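Section 4: Planning a visit in the Plarketholm visitor app

Use this section after you have created your account and added a payment card (Section 3). You need the app open on your phone and a working data connection.

4.1 Booking an entry time

1. Open the app and tap Visit.
2. Choose a date. Dates in gray are sold out or closed.
3. Choose an entry time. Entry times are 90 minutes long, and you can arrive at any point within yours.
4. Enter the number of adults and children. Children under three need a free ticket.
5. Tap Hold. Your tickets are held for ten minutes while you pay.
6. Tap Pay. The tickets appear under My Day.

Note: The entry time applies to the main gate only. Once inside, you can stay until closing.

Caution: Do not close the app while the payment wheel is turning. If it does close, check My Day before you try to pay again.
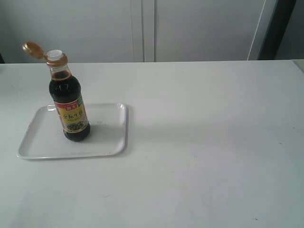

If you booked through a hotel or tour desk, you will have a paper voucher with a code. Tap Add Voucher, type the code without spaces, and choose an entry time as in steps 2 and 3. Vouchers bought before April must be exchanged at the Rerora Gate ticket window.

4.2 Reserving a lunch table

The park has two restaurants that take reservations. Radwan Terrace seats 76 and fills up early on school holidays. Zira Hall seats 386 and usually has tables until mid-afternoon.

1. In My Day, tap Eat.
2. Select a restaurant and a party size. Parties larger than eight must call the park.
3. Pick a time. The app hides any time that clashes with a show you have saved.
4. Under Food Needs, mark any allergies. This goes to the kitchen with your reservation.
5. Tap Confirm. 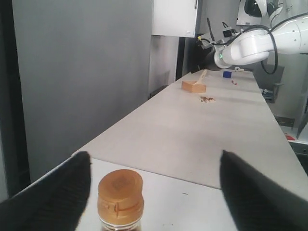 Jar with an orange-gold screw-on lid.

Tables are kept for 15 minutes. To change the time, open the reservation and tap Move. You keep your first table until the new one is confirmed.

Note: Snack carts and the noodle counter do not take reservations and are not listed under Eat.

4.3 Joining a ride line

Four rides use the app line - look for the blue clock next to the ride name. All other rides have a regular line only.

1. Pass through the main gate. Join buttons stay locked until your ticket has been scanned.
2. Tap the ride name, then Join.
3. Select everyone in your party who will ride.
4. Wait for the return alert, then go to the blue entrance.

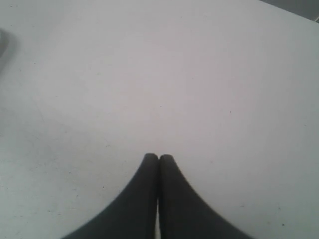
You can be in one app line at a time. Leaving a line gives up your place, and the app will ask you to confirm. If a ride closes while you are waiting, your place turns into a pass for any of the other three, good until closing.

Caution: Height checks are done at the ride entrance. The app does not check height.

4.4 Using points

Every paid adult ticket adds points to your account. When the balance reaches 3,000 you can trade it for one weekday entry. 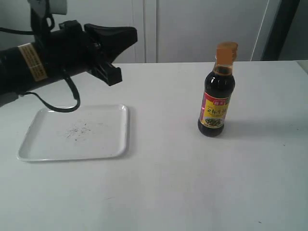 1. Tap Account, then Points.
2. Tap Trade and choose a date.
3. Show the new ticket at the gate as usual.

Points tickets cannot be moved to another account. Points from a refunded ticket are taken back the next morning - if your balance looks low, check Refunds first.

For lost tickets and gate scanning problems, see Section 5.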